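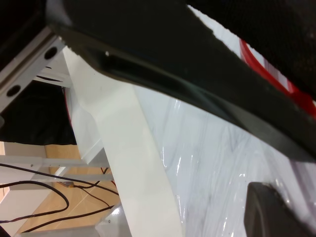
Figure 4. Clear plastic film over a white surface, with fine wrinkles running diagonally and small glints where the film catches the light.

4.2 Wrinkles, glare and the reading of wrapped goods

The previous section dealt with how tightly film was pulled over the goods. We turn now to what the film does to the look of the thing underneath, and to how people who handle wrapped goods all day judge them by eye. The two questions are linked. Film that is pulled hard in one direction forms long, nearly parallel creases, and film that is laid down loosely forms short ones that cross. Both kinds change the way light comes back from the surface, and both were named by packers at Trastden as things they look at before deciding whether to wrap an item again.

Figure 4 is useful mainly for the fine gray lines that cross the covered area. On a white ground such lines are faint, and most of what can be made out comes from the shine of the film and hardly at all from any change in the colour below. The bright spots near the lower middle are small. In print they may be lost altogether, and readers working from a paper copy should look for the streaks instead. The glossy red rim farther back also throws white reflections, so a reader comparing shiny patches should take care to keep to the wrapped surface.

We sorted wrinkles under three headings. A pull line is straight or nearly so, runs for at least a third of the covered width, and has neighbours lying in the same direction. A fold is a crease where the film has doubled over on itself and can be felt with a fingertip. A crackle is a patch of short creases without a shared direction. The headings were first drawn up by Shaohua Ding during the pilot and were changed once, when it became clear that folds at the corners of a box had to be kept apart from folds on its top face. Corner folds are nearly always present and say little about the care taken over the wrapping. They are left out of the results below.

The main set held 2,858 wrapped items. Each was looked at under the ordinary ceiling lights of the packing room and given one main heading, with a second heading allowed if two kinds of wrinkle covered much the same area. No extra lamps were used. We had tried a side lamp in the pilot and found that it made every crease look worse than the packers thought it was, which led to arguments over items that would have gone out on any normal day.

Items with a white or very pale surface gave the most trouble. On dark goods a crease shows as a bright thread and can be followed from one end to the other. On pale goods the same crease shows in pieces. It may be visible as a gray line for part of its length, vanish, and come back as a row of glints. Two people looking at the same pale lid from different sides of the table could fairly give it different headings. We therefore asked for each pale item to be turned through a quarter circle and looked at a second time. Where the two looks disagreed, the second was kept, a rule chosen for speed and open to criticism. A better one would have been to record both.

To see how much this mattered, we drew a smaller set of 800 items, all with pale tops, and had them sorted again by people who had not seen the first results. Pull lines held up well. Folds held up well too, as one would expect of something that can be checked by touch. Crackles did not, and many were moved to the pull line heading on the second sorting. Our view is that a weak set of pull lines on a pale ground is easily taken for a crackle when only the brightest parts of it are noticed.

Film from two suppliers was in use during the work, Grillora and Clania. The packers said that the Clania film clung to itself more and was harder to lay flat once it had touched down. We did not set out to compare the two and the rolls were not shared out evenly between tables, so no figures are given by supplier. We mention it for the benefit of anyone planning a similar study, who would do well to settle the matter of rolls beforehand.

A further point concerns what packers treat as a fault. We had assumed at the start that a smooth top was the aim. In talks held in November, 100 wrapped items were laid out and the packers were asked to pick those they would do again. Pull lines alone were seldom a reason. Several packers took them as a good sign, saying that the film had been stretched and would stay put on the shelf. Folds on the top face were disliked, mostly on the grounds that labels lift there. Views on crackles were split, and they seemed to depend on what the goods were for. A tray meant for the shop floor was sent back for a crackle that would have been passed on a tray going into the store room.

This fits poorly with the grading card used in the Talebi scheme, where any visible wrinkle lowers the mark. Under that card a tightly wrapped item with clear pull lines is marked below a slack one that happens to lie flat. We think the direction of the wrinkles should be noted before their number, and that the place of each fold should be written down along with its length. Neither step takes long. In our sorting the direction was usually settled at first glance, even on pale goods, provided the item could be turned.

Some limits should be stated. All items were sorted in one room, with the same lights and with tables of one height. Film thickness was taken from the supplier's sheet and not measured. We also have no record of how long each item had stood before it was sorted. The effect of standing time is taken up in section 4.3, using a separate group of trays wrapped for that purpose.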